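Does Your Workbench Really Need a Barcode?

By Carmela Colombo

The sales pitch for the tagged bench goes like this. You print a set of square black-and-white markers, stick one on every tray, block and holder you own, and from then on a camera can tell where each piece is sitting. No more hunting. No more trays put back crooked.

I've heard it three times since August, most recently from Aldo Martinelli, who runs the fitting room at Bassi in Flavley and sells a starter pack of 100 markers under the name Skenar. A second pack holds 300. I asked him who owns 300 things worth tagging. "You'd be surprised what you own," he said, and I've been thinking about my kitchen drawers ever since, without much enthusiasm.

To be fair, the results can look tidy. A bench done this way tends to be all white fixtures on a dark top, with plenty of bare surface between them. The flat tray gets four markers in a square. A block gets one on the front and a smaller one on top. A bigger box with a square recess in it carries a whole family of them, front and top.
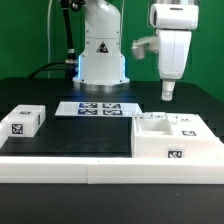
What the tags don't do

A marker gives a camera something to find. It doesn't tell the person at the bench very much. Four patterned squares on a tray look nearly alike to me, and I wouldn't want to learn which is which before coffee. A strip of masking tape with "small screws" written on it needs no software and can be read by a visiting cousin.

Then there's upkeep. Paper markers scuff, and glossy ones catch the light. Martinelli admits that he reprints his own more often than he'd like, and that a tag stuck on slightly askew has to come off and go on again. He blamed a 2-hour delay one morning on a single curled corner.

The part I'd keep is older than any camera. Give each thing a fixed spot, and don't crowd the table. Firnis, the furniture shop across the road, does this with painted outlines and a pot of brush cleaner — the outlines have lasted through two changes of staff.

Martinelli thinks I'm missing the point. A painted outline can't report that its tray has moved, he says, and he's right. I can see that from where I'm standing, though, and for a small bench I'd want a better reason to spend the money.

Comments (3)

benchdog: We tagged everything and then couldn't find the printer.

Rosalie T.: Matte vinyl fixes the glare. Paper was never going to last.

quietlathe: Masking tape falls off too, you know.

More from Workshop & Home
Painted outlines: a slow weekend project
4 drawer dividers we'd buy again
Is a black bench top worth the dust?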